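Support > Closed tickets > Gallery systems > Image viewer

Tickets Search Known faults Contact

Summary: page scans from the comics exhibition load out of order on the Foltus viewer after the August update.
Opened by: Laine Dzene
Priority: normal

The strip originals section holds 700 scans, grouped by story. Since the update, any story with ten or more pages shows page 10 directly after page 1, then page 11, and so on up to 19, with page 2 following. Readers using the arrows get the wrong panel sequence. Stories of nine pages or fewer are correct. Cover art is held in a separate folder and is not affected.

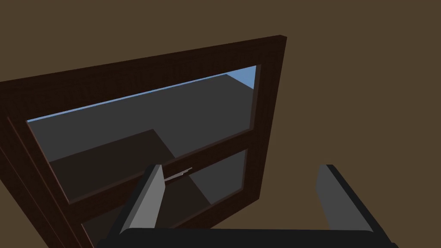

Gallery Systems Desk, Montoya Comic Art Archive

Log

09:40 Fault reproduced on the public site and on the reading room terminal. Same order on both.

10:15 Cleared the Foltus cache and restarted the viewer. No change.

10:50 Checked the Gesier export. Page numbers in the catalogue are stored as text with no leading zero. The old viewer sorted them as numbers. The new one sorts them as text.

11:30 Tried the "natural order" setting in Foltus. Page order is now right, but pages with a letter suffix (4a, 4b, mostly paste-overs and rejected inks) drop to the end of the story. Setting reversed.

13:05 Wrote a sort key into the export: story code, three-digit page number, suffix. Tested on one story of 19 pages with two suffixed sheets. Order correct in both directions.

14:20 Full export run. Nearly 60 records rejected with "page value missing". All are loose pencil roughs with no page assigned in the catalogue. 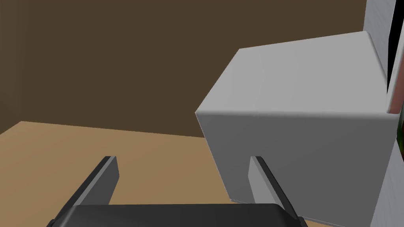
Laine Dzene: the roughs should sit after the finished pages of the same story, and the undated ones must not be given a page number just to get them through the import.

14:45 Roughs given the key 900 plus accession order. The page field in Gesier stays blank. Export accepted with no rejects.

15:10 Live index rebuilt. Spot check of long stories passed. Captions and credits unchanged.

Status: closed. Sort key to be kept in the export template. Reopen if the next Foltus update overwrites it.

Comments

Yi-an Seol: Same fault on the Braluno tablets in the side room. They hold their own copy of the index, so they need a manual sync.

Laine Dzene: Synced at 16:00, order now matches the site.

Yi-an Seol: Confirmed. The thumbnail strip still lags a page behind on the first swipe. Will open that separately.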